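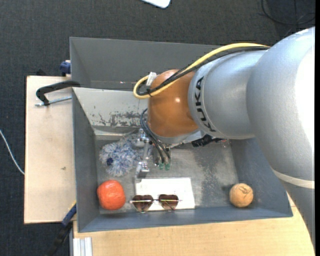
A customer from Grundthorpe wrote to us that the Jollalora basket stayed steady when three adults stepped in on the same side, and that the leather on the rim was still soft after two summers.

Jollalora passenger basket for hot air balloons

Woven by hand in our workshop at Arancibia. The floor is marine plywood and the rim is covered with leather. It carries the pilot and three passengers.

Order no.: 1293
Weight, empty: 98 kg
Maximum load: 300 kg
Delivery: 20 working days

The burner frame is not included. It fits all Trorkon frames made after June 2004. For older frames please ask us before you order, we can drill the sockets differently.

Colours of leather: brown, dark green, black.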